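Ticket 3044: Stadium scoreboard shows wrong down after every penalty
Opened by: Piras field operations
Product: Kondico scoreboard controller, press box install
Priority: High (raised from Low after the first home game, when the whole visiting sideline began pointing at it)
Status: Closed, grudgingly

Reported problem

The main board at the south end zone advances the down whenever a penalty is entered. Offside on the defense, first and 5 coming up, and the board says second down. Enter two penalties in a row and we reach third down without anybody snapping the ball. Our offense has enough trouble getting to third down in good shape without help from the electronics.

The play clock and game clock are fine. Score is fine, in the sense that it matches what happened on the field.

Log

Entry 1. Restarted the controller. Board came back showing the home team ahead by 31, which was the factory demo screen. There was a cheer from the grounds crew. Loaded the real profile. Entered a test penalty, down advanced. No change.

Entry 2. Swapped the data cable between the press box and the junction box under the stands. The old cable had been chewed by something with small teeth, so it was due. No change to the fault, but the ribbon display along the visitors' side has stopped flickering, and we will take credit for that.

Entry 3. Called Clerar, who sold us the stats feed. Clerar says the feed sends the correct down and the board is ignoring it. Called Kondico. Kondico says the board shows exactly what the feed sends it. Both were very polite. Asked each of them to call the other and went to lunch.

Entry 4. Unplugged the stats feed altogether and ran the board by hand for a full scrimmage. Entered holding, offside, a false start and one delay of game. Down stayed put every time. So the board can count to four when left alone.

Entry 5. Reconnected the feed and turned on message logging. Every penalty produces two messages: one marked "penalty," one marked "play, no gain." The board reads the second as a snap and moves the down along. Sent the log to Clerar with the lines marked. Stayed in the press box overnight to catch the automatic restart, which is when the feed reloads its settings.
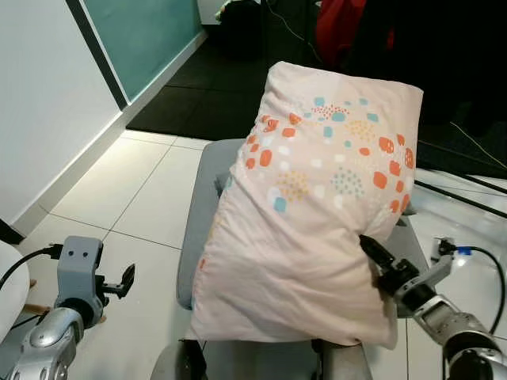 Pillow on the gray chair.

Entry 6. The restart ran on schedule and told us where to look. Each time, the feed loads a rules profile called "Kirnero default," left over from the previous vendor. That profile treats a penalty as a kind of play. Changing it in the menu works until the next restart, when the old one comes back. This explains why the fault was "fixed" twice in the preseason and signed off both times.

Entry 7. Clerar's reply, code 412 in their fault list: "Legacy profile persistence." Meaning it keeps the old one. Their suggested workaround was to avoid restarting the system before March. We pointed out that the stadium turns the power off after games.

Entry 8. Deleted the legacy profile from the feed machine, saved the college rules profile in its place, and gave it the old name so the restart would pick it up. This is ugly. It also works. Restarted three times, entered penalties until we ran out of kinds, and the down held – including on offsetting fouls, which it had never once got right.

Entry 9. Ran through a full game, Dec 8, 2018. Nine accepted penalties, no wrong downs. One complaint from a fan that the board said fourth and long. It was fourth and long.

Resolution

Rules profile replaced on the feed machine. Do not rename "Kirnero default" to something sensible. The next person will want to. A label has been taped to the monitor. Clerar has promised a proper patch and has not said which season it's for.

Comments (4)

endzone_ops: We have the same setup at a smaller field and got the same double message. Deleting the profile worked, thanks. Ours also had the demo screen problem, only with us losing.

pressbox2: Does this touch the timeouts remaining? Ours drops one at halftime for no reason.

piras_field: Separate fault. Open a new ticket and bring a snack.

chaincrew_dad: The chains were right the whole time, for the record.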